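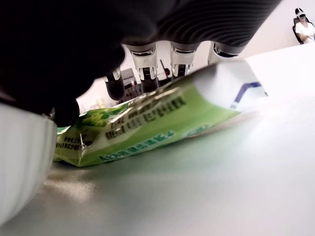 The Zomar Rear Support Bag is a filled fabric rest intended for use under the buttstock of a rifle fired from a bench or from the prone position. It is sold to clubs and individual shooters as a replacement for the sand-filled leather bags that many ranges have used for years. The bag ships empty, with a separate pouch of plastic fill, and its performance depends to a large degree on how much of that fill the owner puts in. When underfilled, it behaves much like the crinkled green-and-white snack bag lying flat on the tabletop: the outer material folds wherever it pleases, and there is little underneath to push back against. When filled to the line sewn inside the neck, it becomes a firm and useful support. Readers who have handled a poorly filled sample at a store counter should not judge the product on that basis.

The Sang Rifle Club obtained two bags through normal retail purchase in March. They were placed on the covered benches of the 100-yard line and were made available to all members, with one bag filled to the line and the other filled slightly above it. Over the period of use they supported the firing of roughly 2,000 rounds, mostly from bolt-action rifles in common hunting calibers, with a smaller share from semiautomatic rifles in .223 Remington. Range officers Kipchumba Massawe and Awuor Nyaga supervised the work and kept the written notes on which this review is based.

Construction

The outer shell is a heavy woven nylon. The top surface, where the stock rests, is a softer material with a slight nap. All main seams are double stitched. Filled to the line, each bag weighs 57 ounces, enough to stay where it is placed without becoming a burden to carry from the parking area. The neck closes with a folded flap and a hook-and-loop strip. Ms. Nyaga noted that the strip collects lint and grit and should be brushed out from time to time; on one bag it had begun to lose its hold at the corner by the end of the review period.

The bottom panel is coated to resist slipping. On painted wood it worked very well. On bare concrete it was acceptable. On smooth benchtops, where dust tends to gather, the panel needed to be wiped with a damp cloth before it would grip properly.
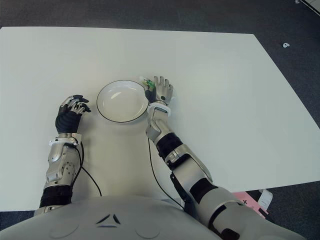

Members who shoot from portable benches with slick tops may wish to place a thin rubber mat under the bag. A mat of that kind is not supplied, although the manufacturer offers one separately.

Use on the bench

With a conventional sporting stock, the bag allows fine changes in elevation by squeezing the sides with the support hand. The response is smooth and the rifle settles quickly when pressure is released. Mr. Massawe found that the fill shifts less under repeated recoil than the sand in the club's older bags, and that the point of aim returned close to its original position between shots. The club did not conduct a formal accuracy comparison, and no claim is made here that the bag will reduce group size for any particular shooter.

Rifles with an adjustable stock present more difficulty. Many such stocks have a sharp lower edge at the toe, and this edge tends to dig into the top panel and catch as the rifle moves rearward. Turning the bag a quarter turn, so that the stock rests across the wider side, corrected the problem in most cases. The competing Gedov bag, which the club has owned for several seasons, has a deeper center channel and handles these stocks with less adjustment. It is also taller, and some prone shooters find it too high.

Recoil from larger cartridges did not damage either bag. Elibariki Kimaro, who shoots a .338 magnum at the club, reported that the bag remained in place but needed to be reshaped by hand after each shot.

Weather and care

One bag was left in steady rain for an afternoon. The shell absorbed some water along the seams, while the fill remained dry and did not clump. Drying took until the following morning indoors. The instructions call for spot cleaning only, and the club recommends that owners follow them. Solvent should be kept away from the top panel, as a small spill left a stiff patch that did not brush out.

Recommendation

The Zomar Rear Support Bag is approved for general use on the club's benches. It suits new shooters and those with traditional stocks particularly well. Owners of chassis rifles should try it before purchase, and should consider the Gedov as an alternative. Members may borrow either of the review bags by signing the equipment sheet at the range office. Questions about fill levels may be directed to Ms. Nyaga.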